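I fold clothes for a living, at least four hours of every shift. Our laundry and linen room does wash-and-fold for guesthouses and private customers, and last spring Gralla (that's the shop, not a person!) started moving part of the folding over to machines. We have two of them, and the staff call them Tidus and Avus. People keep asking me what changed, and half of what I tell them is really laundry advice, so I'm putting it all on one page.

## What went to the machines

Flat things, mostly. Pillowcases, towels, napkins, anything with four corners and no opinions. Tidus takes a stack of 36 hand towels and I hardly look up anymore. I used to go home with sore thumbs from those, and I don't miss it one bit.

What came back to us was everything awkward – hoods, wrap dresses, knits, fitted sheets. So my day has fewer pieces in it but every one of them needs thinking about, and I was more tired the first month, not less. Ask for the easy stuff to be mixed back in if this happens at your place. We did in May and got one towel hour a day by hand.

## Tips I picked up from teaching it

Part of the job now is showing folds with hand-held grippers, two fingers per hand and that's all you get. It makes you a much neater folder at home, too.

- **Gather long pieces before you lift them.** Take hold in the middle of the bunch, let the ends hang, then set it down and open it out. Dragging a long garment by one end just stretches the hem.
- **Work on something firm.** A bed is fine if there's a mat over the sheet. Soft bedding swallows the edges and you fold the blanket in with the shirt (I've done it).
- **Share the big ones.** Two people, one side each, and agree who moves first. Tuva Eklund and I say "mine" or "yours" out loud and it saves so much tugging. 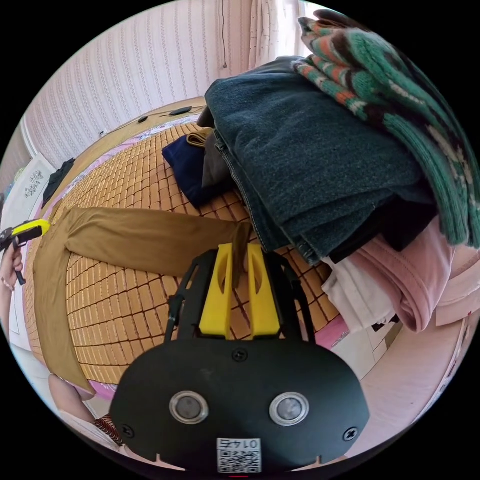
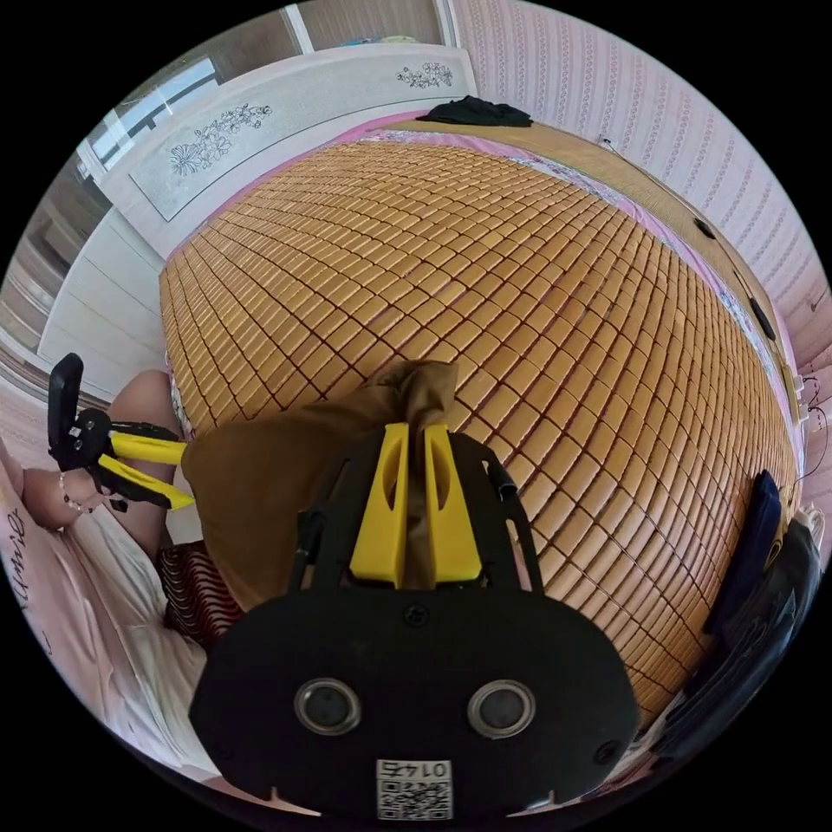 - **Pile by thickness.** Heavy knits and fleece want their own stack, and thin tops slide right out if you wedge them between.
- **Keep darks together.** Black and navy look the same under our lights, so I sort those by the window before folding anything.
- **Smooth with the back of your hand.** You feel a wrinkle sooner that way.

## If a machine is coming to your folding table

Get your name on the training list early. Ours was eight people and the ones who went first got to say how the tables were set up. Mine is a hand's width higher now and my back loves it!

Write down your own folds before anybody asks for them. I had a Koutsoukos notebook full of sketches, and it settled a lot of arguments about sleeves.

And ask what counts as a finished piece. For a while every redo went on our tally and not on Avus's, until Tuva brought it up at the shift meeting. Redos have their own column now, on the sheet by the dryers.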